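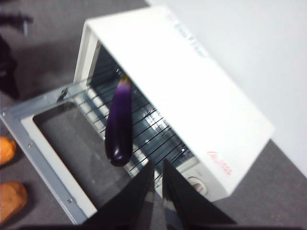

Gramier Compact Toaster Oven, White
Sold by Jiston Kitchen Supply

Overview
Specifications
Rack and door
Use with whole vegetables
Cleaning
Spare parts
Returns

Overview

The Gramier Compact is a countertop toaster oven with a white enclosure, a drop-down glass door and a removable wire rack. It is intended for one or two people, for small kitchens, and as a second oven where the main one is in use. The body is wider than it is deep. Controls are on the front panel, so no access is needed at the sides once the oven is in position.

The oven is supplied assembled except for the rack and the crumb tray, which are packed inside the cavity. Remove all cardboard before first use, including the strip behind the rack.

Specifications

Type: toaster oven, countertop
Finish: white enclosure, metal door border
Door: bottom-hinged, glass window
Rack: wire, removable
Rack positions: 2
Heating elements: 2 (upper and lower)
Highest setting: 200 °C
Control: rotary knob
Supplied with: wire rack, crumb tray, printed instructions
Cord: fixed, grounded plug
Color: white only

Rack and door

The door folds down past the level of the rack and stays open without being held. It is not a shelf. Do not rest a loaded dish or a hot rack on the glass. With the door fully open, allow free space in front of the oven equal to the height of the door plus room to stand clear of it.

The hinge brackets are screwed to the door frame. If the door begins to close unevenly, check these screws first and tighten by hand with a small screwdriver. Do not overtighten. The screws in the door border hold the glass and should be left alone unless the glass is being replaced.

The rack slides in from the front. The rods run close enough together to carry toast, rolls and most whole vegetables directly. Small items such as cherry tomatoes or garlic cloves need a pan. The lower rack position gives more height and is the correct one for anything thick. The upper position is for browning.

Use with whole vegetables

Long vegetables fit best when laid across the width of the cavity. A slender eggplant can go directly on the wire rack, whole and unpeeled. Observe the following:

Wash and dry the skin. Pierce it in several places with a fork before heating. An unpierced eggplant can burst.
Use the lower rack position.
Keep the stem end clear of the upper element. Trim the stem if it is long.
Put the crumb tray in place and line it with foil, folded so that it does not touch the element.
Turn the vegetable once, using tongs, with the door fully down.
The eggplant is done when it gives along its full length under light pressure. Thin ones are ready well before thick ones, so do not rely on the clock alone.

Peppers and sweet potatoes are handled the same way. Fatty meat is not recommended on the bare rack.

Placement

Place the oven on a firm, level, heat-resistant surface when it is in operation. Keep the top clear. The top panel becomes hot and will mark plastic containers and bread bags. Leave a gap behind the oven and on each side. Do not operate under a low wall cabinet, near curtains, or on carpet or cloth.

Cleaning

Unplug and allow to cool. The rack and crumb tray can be washed in the sink with dish soap. Wipe the cavity walls with a damp cloth. Do not spray cleaner into the cavity. The white enclosure should be wiped with a soft cloth only, as abrasive pads dull it. Crumbs collect behind the raised lip of the door border and come out with a dry brush.

Spare parts

Wire rack, Gramier Compact: in stock
Crumb tray, Gramier Compact: in stock
Control knob, light gray face: in stock
Door glass: to order, through Ristis Parts
Hinge bracket with screw: to order, sold singly

Parts for the older Gramier Wide do not fit this model. The knob is the exception.

Returns

Unused ovens may be returned in the original carton. Used ovens are accepted only if faulty. For door and hinge faults, write to Rania Dabbas in the parts department before sending anything back, stating which side is affected. All other questions go to the general service desk.

Page last revised Wednesday, September 24, 2025. Spare parts list checked by Urho Laitinen.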